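Reports > Holiday Program > Progress Report 2

Heywood Holiday Stocking Project
Progress report to the Korkwood Fund
Prepared by Reece Pilkington, project coordinator

Period covered: August through October

The grant pays for fabric, thread and workshop space so that families with a new baby can make or receive a set of matching Christmas stockings. Work is on schedule except for name embroidery.

881 stockings are cut and 23 families have finished a full set at the evening workshops. Sessions start at 6:30 and run two hours. Most families need two sessions, one for the body and lining and one for the cuff. We had planned on one. The extra session is covered through November by moving money out of the printing line.

Fabric came from Arkau in two deliveries. The red wool blend was fine. The cream cuff fabric frayed badly at the seam, and we switched to a heavier cotton from Fumeo at the same price per yard. Stockings already cuffed in the first fabric are being restitched by hand.
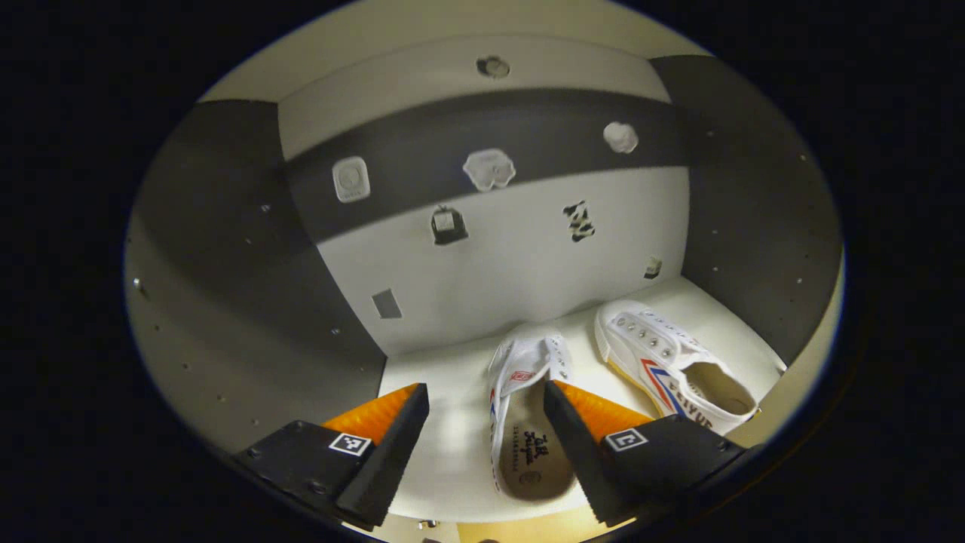

Will every family get names on its stockings before December?
Families who signed up by the end of September will. The later ones will get plain cuffs now and can bring them back in January for the embroidery.

Spending to date is $3,547. Fabric is the largest item, followed by room rental. Thread and hanging loops came in under budget, and we would like to put the difference toward a second embroidery hoop set and more stabilizer. Please let us know if that needs a written request.

We dropped the felt ornament kits. They took too long to cut and few people asked for them. The leftover felt is going into appliqué shapes for the toddler stockings, mostly stars and mittens.

Next period: finish the cuffs, hold six more workshops, and mail sets to families who can't get to Heywood in the evening. Padded envelopes are already here. The final report will include the full expense sheet and the feedback cards.

Share this page: 6 shares | 0 comments

We use cookies to remember your settings. Accept | Manage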